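Visiting Drulley by the Harbor Loop

The Drulley Harbor Loop resumed its daily service on Tue 21 March, following the winter closure that began in December. Passengers may board at any of the marked stops and continue their journey at any time before the last departure. A full circuit takes 90 minutes.

I recommend beginning at Prutitell Gardens, where the lower paths follow the creek to the old mill. Visitors with limited mobility should use the east entrance – the west gate opens onto a long flight of steps. The glasshouse holds 500 orchids, and admission is included with the loop ticket.

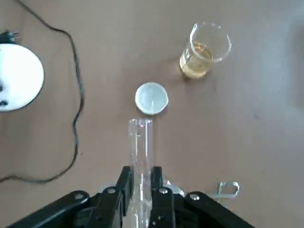 A clear glass tube and a small round white lid.

From the gardens, the next stop is Doherty Market. The hall was built for 2,000 traders and their customers, though far fewer stalls are let today. Those that remain are well worth a morning. The smoked fish counter closes early, and the bakery beside the north door accepts cash only.

Passengers traveling with children may prefer to stay on board as far as Grurance Point. The shoreline trail is level, with 4 rest shelters and a public restroom at the trailhead. 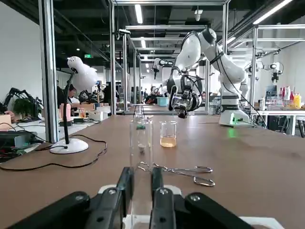 Tall glass bottle on a brown wooden tabletop.

The return portion of the route passes the customs house and the ferry landing. Seats on the upper deck fill quickly in the afternoon, and the harbor side – on the left when leaving Grurance Point – offers the better view. Tickets may be purchased from the driver or at the kiosk outside the ferry landing.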